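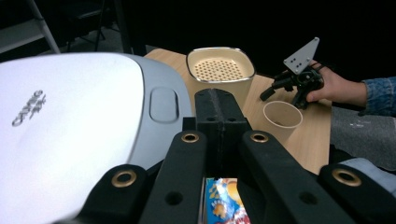
Planulberg Light Wood Table

Used as dining table, work table or kitchen side table
Sold by Dondutau, furniture and household goods
Item number 227

The Planulberg is our most ordered table, and we think the reason is simple. It has a pale wooden top, it is calm to look at, and it can stand in almost any room. Many of our customers bought it for eating and now keep a kitchen appliance on one end, with the snacks and the jars next to it. We find this a good way to use it. A table that is only for dinner is empty most of the day.

About the top

The wood is light, with a fine grain which you can see well when the daylight comes from the side. No two tops have the same lines. Please do not expect that your table will look exactly like the one in our pictures, it can be a little more yellow or a little more gray. With time all light wood becomes warmer in color, and this goes faster near a window. If you leave the same object in one place during many months, you may find a paler spot under it. Move your things from time to time and the color stays even.

The surface is finished with a matte oil before it leaves the workshop in Stindthorpe. It feels like wood under the hand, it does not shine, and small scratches can be repaired at home with the Gilbert care oil (sold separately).

Using it with kitchen appliances

You can put a rice cooker, a bread machine or a similar appliance directly on the top if it has its own feet. Steam is more of a problem than weight. When you open a lid, the drops fall down at the back side, and if they stay there overnight they leave a ring. Wipe them with a dry cloth the same evening. For hot pots please always use a trivet. We had several tables returned with round marks and we can not accept this as a fault of the product.

Leave a free space of one hand between the appliance and the wall, so that the lid can open completely.

Jars, canisters and small containers

Plain containers in cream or off-white go very well with this wood. The color is close to the grain but a little softer, so the table looks tidy also when it is full. Choose containers with a smooth bottom. Unglazed clay can scratch the oil, and for this we recommend a thin felt circle under each piece.

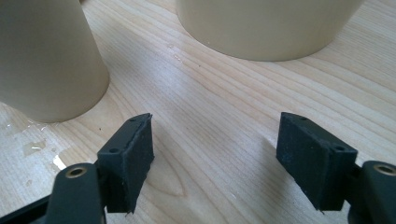 Two beige containers on the light wood top.

Size and weight

The Planulberg comes in two lengths. The short one is for 4 persons and is the better choice for an apartment kitchen. The long one is for six persons, or for four persons and one end used for appliances. Both have the same height and the same legs. The short table weighs 16 kilos without packaging. For the long table please ask a second person to help you with the carrying, the corners are easy to damage in a stairway.

Assembly

The legs come separately in the same box. Put the top with the face down on a blanket, place the four legs and turn the screws only by hand at first. When all legs are in position, tighten them with the key from the box. After two weeks of use tighten them one more time. New wood moves a little, and this is normal.

Care

Dust with a soft dry cloth.
For stains use warm water with a drop of dish soap, then dry immediately.
No bleach, no scouring powder, no rough sponge.
Oil the top two times in a year, for example in April and before the heating season. Let the oil dry for one night before you put anything back.

Delivery and return

Tables in stock leave our warehouse within 14 days. The driver brings the box to your building door. If you need it carried to your floor, write this in the comment field with your order and we will send you the price before we ship. You can return an unused table in its original box. Please keep the cardboard corners until you are sure that you want to keep the table.

Not in the delivery: containers, appliances, trivets and care oil.

Questions about the wood or about the right length are answered by Nazareno Lombardi in our customer service. If you write to him, please add the measures of your room and the side on which the door opens.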